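Dulce Carrillo keeps old hard drives in egg cartons. The cartons are labeled by month, and when I visited her shop in Miledville she was working through the one marked January.

12 shares | 4 comments

Carrillo repairs and refits desktop computers, mostly for small offices and for people who don't want to buy a new one. She started at a kitchen table and now rents the ground floor of a former shoe store. She opens at 10 in the morning, and by the time I arrived there were already two customers at the counter.

"Most of them come in about the same thing," she said. "The computer is slow, or it makes a noise. They think the whole machine is finished. A lot of the time it's the drive."

She keeps a paper notebook of every job. Last year she wrote down 445 of them. Of those, 187 involved taking out a drive, putting one in, or both. She read me the figures off the inside cover, where she had added them up in pencil.

I asked what people get wrong when they try the job at home.

"They rush the last part," Carrillo said. "They copy their files, they buy the right drive, they watch a video. Then they get the case open and they want to be done. They push. You should never have to push hard on a drive. If it doesn't want to go in, something is in the way, or you have it turned around."

She learned the work from Raimonds Mockus, who ran a service bench for an office supplier called Heinonen before he retired. He made her take the same drive in and out of the same case for most of an afternoon.

"I thought it was a waste of time," she said. "He was reading the paper. Every so often he'd look over and say, 'Again.' After a while I could do it without looking, and that was what he wanted."

Mockus still comes by to drink coffee and look at whatever is open on the bench. When I reached him by phone, he said he remembered that afternoon differently. "It was one hour," he said. "She was good already."

Carrillo has opinions about how drives are held. She dislikes screws for this purpose and says they get lost, or somebody uses one that is too long. She prefers a slot that takes the drive upright and lets it come out by hand.

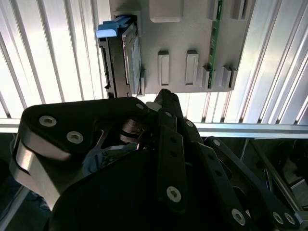 "And give me something to pull on," she said. "A tab, a strap, I don't care what it is. Make it a bright color so I can find it. When there's nothing to hold, people go in with a screwdriver and pry. I've seen boards with a scratch right across them from that."

Her own habits are simple. She shuts the power off, unplugs the cord and waits a minute. She touches bare metal before she reaches in. She holds a drive by its edges and sets it down flat on a folded towel. If two drives are coming out of one machine, she marks them with tape before she moves either one.

She charges 26 dollars for a straight swap, not counting the part. Chibuzor Lawal, who keeps the books for a dental office down the street, told me he had paid that twice and thought it was fair. He had tried the first one himself. "I got it out," he said. "I couldn't get the new one in."

The drives in the egg cartons are ones that customers left behind. Carrillo holds them for a year in case somebody calls about a missing folder or a set of pictures. A few people do. After that she wipes what can be wiped and drills the rest in the back room.

She was closing up the January carton when the phone rang. A man wanted to know whether a clicking sound was bad. She told him to turn the computer off and bring it in before noon.

27 comments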